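So the cloth numbers are finally in, and I've been grinning at a spreadsheet all morning! If you read my November post, you know the Dafis policy was great with blocks and hopeless with anything floppy. It would grab wherever the fabric looked tallest, which works right up until you want to unfold the thing.

The change this time was pretty small. I kept the same 2,568 demos, but relabeled each grasp by which fold the fingers closed on (hem, flap or middle), and let the model guess that label before it moves. That's it! Training took 30 hours on the old Damwood box, fan screaming the whole way.

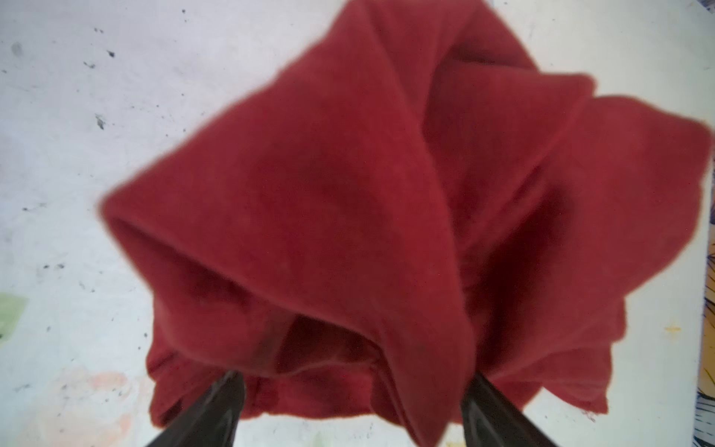 *Red cloth in the gripper, seen from the wrist camera.*

Middle grasps are still the messy ones, with all those creases and dark pockets to sort out. Hem grasps, though... 94 percent picked the right fold on the held-out set, and I really didn't expect that from labels alone (I'd have been happy with 80).

Next up is stretching the set to 3,000 demos and trying a thinner fabric. I'll put the label files up on Akau once I've fixed the typos in them.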